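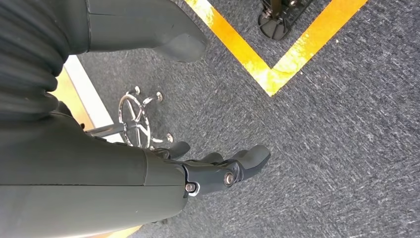 Grundance is a half-hour television comedy produced by Baririx for the regional channel Rira. It ran for 14 episodes in a single season and was filmed on a standing set in the town of Yensuk. The series follows the staff and students of a failing ballroom dance school over one winter term.

Production

The pilot was shot in February with a single camera. After the channel ordered a full season, the format was changed to three cameras and a studio audience of 100. The pilot was not reshot, and the school lobby in the first episode differs from the one used in the rest of the series - the stairs are on the opposite side and the office has no window.

Scripts were written in pairs, so that two episodes could share guest actors and temporary sets. Each pair was rehearsed for four days and taped over two evenings. Dance scenes were taped in the afternoon without an audience, and the reactions heard in those scenes were recorded when the footage was played back at the evening session. A total of 800 pages of script and rewrites is held in the Baririx archive, along with the floor plans and the dance notation.
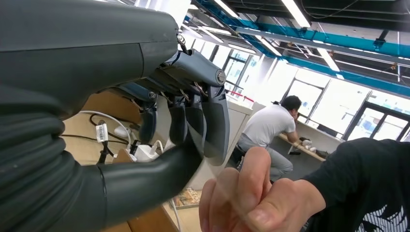

The title music is a foxtrot for clarinet, piano and brushed drums. A shorter version was used from episode six onward, when the opening titles were cut to make room for a scene before the credits.

Broadcast

Episodes were shown weekly in an early evening slot. Episodes nine and ten were aired in reverse order, which places the spring recital before its first rehearsal. Later repeats follow the production order. The final episode ends with the school still up for sale, and a second season was outlined but not ordered.

Home release

A two-disc set was issued on Oct 19, 2022, under catalog number 1222. It contains all 14 episodes in production order, with the long titles restored throughout. The pilot appears in its broadcast form only. Subtitles are included for dialogue but not for song lyrics.

See also: Studio audience; Multiple-camera setup; Ballroom dance in television

This site uses cookies to remember your reading settings. Accept | Manage choices

Contact | Copyright and terms of use | Back to top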